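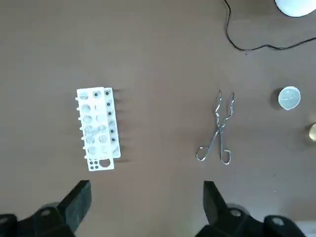
Dagim Worku objects to calling the test tube rack an accessory, arguing in a note to the Plondora bench manual that a tube without a rack can't be set down at all, and that the rack should be listed with the glassware it serves. Most supply catalogs still place it under general labware, next to tongs, clamps and brushes.

A test tube rack is a stand that holds tubes upright on a laboratory bench. It is used to keep samples in order, to leave a tube standing while a reaction takes place, and to store empty tubes between uses.

Construction

Racks are made of wood, coated wire, metal or plastic. The common plastic type has two or more plates with matching openings. The upper plate keeps the tube from tipping and the lower one supports its rounded end. Some racks have a row of short pegs along one side, on which washed tubes are placed upside down to drain. Many also have openings of more than one size, so that a wider tube can stand in the same rack as narrow ones.

Plastic racks are light and don't rust. Their weakness is heat, and a tube straight from a burner should be allowed to cool before it goes in. Metal racks are preferred for water baths.

Related bench equipment

The rack is usually kept with a small set of other items. Beakers hold larger volumes of liquid and are used for mixing, pouring and rough measurement.

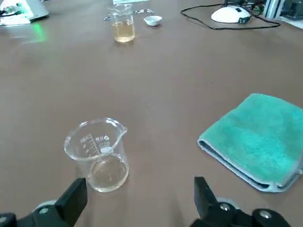

The scale on a beaker is approximate, with an error often given as 5 percent, and a graduated cylinder or pipette is used where the volume matters. A 400 mL beaker is a usual size for a water bath holding several tubes, while the 50 mL size is used for small portions of reagent.

Crucible tongs are two metal arms joined at a pivot, with bent tips for gripping a crucible or its lid. They are not a good choice for test tubes, which can slip or crack in the tips. A test tube holder is used for that purpose. When tongs are laid on the bench, the tips should be kept off dirty surfaces.

Care and storage

Racks are washed in warm water with mild detergent and left to dry in the air. Mesfin Alemneh's revision of the manual, dated 2018-02-02, adds that spills inside the openings should be rinsed out the same day.

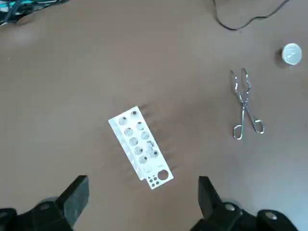
See also

Beaker
Crucible tongs
Drying rack
Test tube holder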